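Lecture 3: Dating Craters and Reading Planetary Surfaces
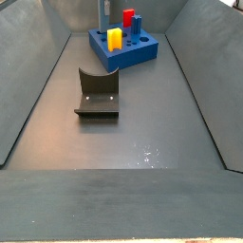 Blue block with coloured pieces, in a grey bin.

By Shobha Acharya
November

These notes go with the Saturday lecture. Read them before the problem class and bring a ruler and a calculator.

1. Why we count craters

We have rock samples from very few places beyond the Earth. For everywhere else, the age of a surface has to be worked out from pictures. The basic rule is that an older surface has had more time to collect craters. If two plains on the same body have been exposed to the same rain of impactors, the one with more craters per square kilometre is older.

The result is a relative age. To turn it into years you need a surface where both the crater density and the rock age are known. The Moon gives us most of these fixed points.

2. Worked exercise

The practice map shows two plains, Renley and Torvik, drawn at the same scale. Both names are used only on our course maps. On Renley there are 534 craters larger than one kilometre across. On Torvik, which covers the same area, there are 53.

(a) Which plain is older?
(b) Find the ratio of the two crater densities.
(c) Of the craters on Torvik, 39 lie along a single line. Should they all be included?

For (c), think about secondary craters. A large impact throws out blocks that fall back and make craters of their own, often in chains or clusters. Counting them as separate impacts makes a surface look older than it is.

3. Things that spoil a count

Lava can bury small craters and leave the rims of large ones showing. Wind and water wear rims down, so Mars is harder than Mercury. On very old ground new craters destroy old ones as fast as they form. This is called saturation, and past that point the count tells you only a minimum age.

Lighting matters too. With the Sun high, shallow craters almost vanish. Use images taken with the Sun low wherever there is a choice.

4. For next time

Finish (a) to (c) and write a short paragraph on saturation. Answers go in the folder by the door.

Related notes
Lecture 2: How impact craters form
Lecture 4: Volcanic plains
Problem sheet: Slopes and shadows

3 comments
39 shares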